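HARDWARE / Long Reads (Short Edition)
Wed 5 June - by Lenni Pelkonen
2 min read

Old desktops are wonderful things to take apart! I've spent evenings since April inside one from a Flolbridge office clearance, and I still get a kick out of lifting the side panel. The power supply is my favorite bit - a big silver box with an 80 PLUS logo and a CE mark on its label, parked next to a green motherboard crammed with tiny parts.

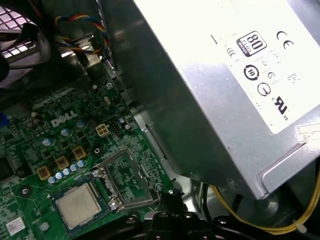
The chip at the heart of it

Then there's the processor. Mine cost 58 dollars used, and I think it's lovely: teal-blue border, silvery-beige metal lid, rounded corners. Set down on a gray plate with raised holders, it could pass for jewelry.
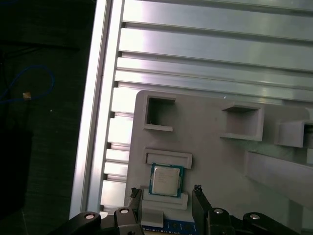
What's next

Fresh thermal paste, then over to Berisha for a quieter fan.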